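# Undwood Tidy Kit – data card

Undwood sells the Tidy Kit as a table-clearing package for two-armed robots: software, a pair of grippers and a manual that assumes you own every size of hex key. The sample set has 469 episodes, all teleoperated.
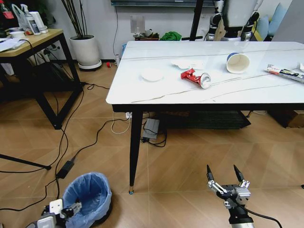 Labels are per grasp, checked by Misaki Amano, whose standards are higher than the grippers'. Failed grasps are kept and flagged. Colour calibration is left to you – sorry.

Licence: research use, 12 months.

Contact: Benjie Cabanatuan, Undwood | © Undwood | Back to top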